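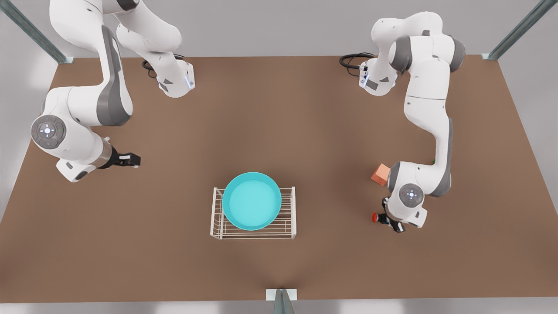 Two robot arms at a brown table with a wire rack and a turquoise bowl. Computer rendering.

Stop quoting me hours

13 Feb 2022

My phone is four years old and I charge it once a day, usually at night, sometimes again in the afternoon if I have been using the maps. When I went looking for a replacement last month, every listing I opened gave me a figure for video playback. The one for the Clurnero 9 was typical. It promised a number of hours so large that I could have watched films from one breakfast to the next without getting up.

I do not watch films on my phone. I know people do, on trains and in waiting rooms, but I doubt many of them do it for a whole day with every other function switched off. Video playback is one of the easiest things you can ask a modern phone to do. The chip that decodes the video is built for that one job, the radios can be turned off, and the screen can be set to whatever brightness the tester likes. It gives a big number, and the big number goes on the box.

I think phone makers should drop it and publish something duller: how long the battery lasts in a weak signal, with the screen at a brightness you can read outdoors, after a year and a half of ordinary charging.

The weak signal matters most to me. I live in Cundthorpe, where the nearest tower is on the other side of a hill. A phone that cannot hear its tower well turns up its transmitter and keeps asking. Mine loses more charge sitting in my jacket at home than it does in a full morning's use in the city. A buyer in the middle of Deltby would have no reason to know this. A buyer in the country finds it out in the first week, after the return period has started running.

Brightness comes next. Lab figures are often taken at a fixed setting that would be fine in a dim lounge room. Anyone who has tried to read a text message in a car park in July, if July is your summer, knows the phone will push the panel as far as it will go. Some makers do state the setting they used. It is in the footnotes, in grey type, and it is given in a unit that most people have no feel for. My current phone was measured at 200 nits, according to the leaflet. I had to look up what that meant, and then I had to go and find out that my phone runs well above it whenever I am standing outside.

Then there is age. A lithium battery starts wearing out when it is made. Everybody in the trade knows this and designs around it, and the figure on the box is still the one for a brand new cell. We do not sell tyres as though they will never lose tread. If a phone is going to be sold with the promise of several years of software updates, the buyer should be told what the battery is expected to hold at the end of those years. The makers have that figure, because they need it to work out their warranty costs.

The usual answer is that everyone's use is different, so no single number can be fair. I accept the first half. Cars have the same problem, and the fuel figures on the windscreen sticker are far from perfect, but they are produced by the same test for every car and they at least split city driving from highway driving. A buyer who knows which kind of driving they do can make a sensible comparison. Phones could do the same with a small table: strong signal, weak signal, indoors, outdoors, new, old. It would fit on the side of the box beside the recycling symbols.

The other answer is that reviewers already do this work. Some do it well. I read a long test of the Pană handset that ran it down under three kinds of load and printed the results beside last year's model. It was the most useful page I found in the whole search. But a reviewer has the phone for a week or two, often on a good city network, and cannot tell you how it will be doing in its third winter. Only the maker can run that test before the phone goes on sale. Reviewers also tend to cover the expensive models. The phone most people buy is two shelves down and gets a paragraph.

I will admit there is a cost to honest figures. The first company to print a weak-signal number will look worse than the company beside it that has not. A shopper glancing along the shelf will see a small number and a big one and take the big one. That is why I do not expect any maker to go first by choice, and why I would like to see it made a labelling rule. We already have labels on fridges and washing machines. People grumbled about those when they came in and now nobody buys a fridge without looking.

As for my own search, I ended up keeping the old phone and paying for a new battery. It cost me less than a tenth of what I would have spent on a new handset, and the shop had it done in an afternoon. The technician showed me the cycle count on the old cell before he took it out, which was 426. I asked what share of its charge it could still hold and he told me straight away, off a screen on his bench. It took him less time than it had taken me to find the footnote about nits.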